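Vutum Facilities & Demo Support
Ticket 1984: Picking cell stops during open house demo
Status: Closed (reopened once, closed again)
Priority: High, lowered to Normal, raised to High when the visitors came back from lunch
Opened: Friday, April 24, 2020
Location: Sarmiento building, demo hall, picking cell
Reported by: Demo desk

Original report

Arm stops over the bin in the middle of a pick. Nothing on the screen except "motion held." We press resume, it does one more pick, then holds again. We have a tour group from Trallent at the tape line and they are being very polite, which is worse. Please send somebody.

First response, demo support

Asked the desk to power cycle the cell. The desk said they had already done that. Asked them to do it again with the door to the cell closed this time. The cell came up clean and ran 18 picks without a hold. Closed the ticket.

Reopened by demo desk

It is holding again. The tour guide has now explained what a safety stop is three times, and has started presenting it as a feature.

Second response, demo support

Went down in person. Log review on the cell controller shows the same code every time, 177, external hold request. So the arm is fine and is doing what it was told. Something outside the program is telling it to wait.

Things checked, in the order I thought of them, which was not the best order:

Air supply. Good. Pressure steady at the wall and at the regulator.

Emergency stop chain. All buttons out, all lights green. Pressed each one and reset it so I could say I had.

Gripper signal. Moved the arm by hand speed through a full pick and watched the input. No dropouts.

Item list. The desk had loaded the "mixed household" set from the Premar trial because visitors like seeing things they recognize. Fair enough. The planner handles soft packaging slower than boxes, but slow is a different code.

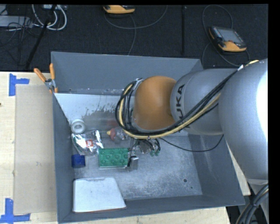 Does a hold mean the robot failed to pick up the item?

A hold only means the motion was paused by a signal. The cell logs a missed pick under its own code, and it will normally try again without stopping.

Back to the log. I lined up the hold times with the open house schedule taped to the desk, expecting nothing. Every hold fell inside a tour slot. No holds between tours, none over lunch, none during the opening remarks (which ran long, so that was a good test).

Went and stood with the next group. The visitor screen has a page called "Ask the Robot to Wait." It was built for a school visit in September so kids could pause the cell and look in the bin. It was supposed to come off the menu afterward. It did not come off the menu. It is a big friendly button at elbow height, and grown engineers from Trallent were pressing it exactly as often as the kids did.

The resume button on the operator panel clears the hold. It does not stop the next visitor from pressing it again, which explains why the desk got one pick out of it each time.

The 18 good picks after the first restart were run while the group was at the coffee table. I would like that noted, as I was fairly pleased with myself at the time.

Fix

Removed the wait page from the visitor menu. Left the code in place in case another school comes. Added a line to the desk's startup sheet: check visitor menu before first tour.

Ran the cell through 2 full tours after the change. No external holds. One missed pick on a soft package, picked on the retry, and it got applause, so I have not logged it as a fault.

Comment from demo desk

Confirmed working. Visitors from the last group asked where the button went. Can we have it back, but limited to one press per tour?

Reply, demo support

Please open that as a feature request. It goes in a different queue, and I don't work that queue.

Resolution: Configuration. No hardware replaced.
Follow-up: Change the panel text for code 177 from "motion held" to "motion held by visitor screen." Assigned to controls.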